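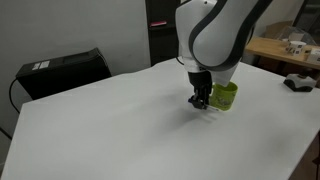
Holoven Workplace & Facilities Team

FOR IMMEDIATE RELEASE - July

Holoven goes to shared white tables, one mug and one pen a seat

Holoven is swapping 159 assigned desks for shared white tables at its Usach building, starting this month. Matte tops, no drawers, no dividers. Staff keep a mug and something to write with. Everything else goes in a locker at the end of the day.

The program is called Clear Top. It ran as a trial on the second floor for 12 weeks before getting the go-ahead for the rest of the building.

"People had stuff on their desks from two jobs ago," said Gaurav Bisht, who runs the Workplace & Facilities Team. "Chargers for phones that don't exist anymore. We asked everybody to pick what they reach for every day and it was a cup and a pen, pretty much down the whole row."

Mugs are coming in several colors, lime green among them, so that neighbors can tell theirs apart. The lime went first in the trial and has been reordered. Staff can bring there own from home if they prefer, provided it fits the dishwasher rack. Travel cups with lids are fine too. Glasses are not, after the trial.

Pens and markers are in the supply cabinet by the stairs on each floor. White barrels, dark blue tips. Please cap them. Marker on a matte top can be wiped if you catch it the same day, after that it needs the spray from the cleaning closet and some patience.

The tabletops come from Tripathi, which also supplied the cafeteria counters last year. Matte was chosen over gloss - the glossy sample threw the ceiling lights straight back in people's eyes and got sent back within the week. Edges are plain. Legs adjust for height with a hand crank on the left side.

Floor by floor, moves go like this:

Second floor - done
Third floor - first half of July, evenings after 6 p.m.
Fourth floor - second half of July
Ground floor and front desk - to be confirmed, waiting on outlets

Boxes will be left at each desk ahead of the move. Label them with name and floor. Anything left on a desk without a label goes to the lost and found shelf in the mail room and stays there 35 days, then it is donated.

Old desks are not being thrown out. Cirard, a secondhand office furniture dealer, is taking the ones in good shape, and the rest will be stripped for parts. Chairs stay. A few people asked about the chairs. They stay.

The team also collected spare mugs from the kitchens while clearing cabinets - 800 of them, a lot with logos from old trade shows. Those are boxed up in the loading area and free to any school, club or shelter that wants them. Pick up is mornings, 8 to 11, bring your own vehical and someone to help carry.

"The mugs were the surprise," said Areti Christodoulou, who is coordinating the floor moves. "We thought the paper would be the big job. Paper took an afternoon. The cabinets over the sinks took most of a month."

Monitors and phones are handled seperately by IT and are not part of Clear Top. Staff who need a fixed seat for medical reasons keep one, talk to the Workplace team before the boxes come around.

Tours of the finished second floor can be arranged for press and for other building managers thinking of doing the same. Best time is after lunch, before 4 p.m.

Press contact: Areti Christodoulou, Workplace & Facilities Team, Holoven, Usach building, second floor

Mug pickup: ask at the loading area, side entrance

###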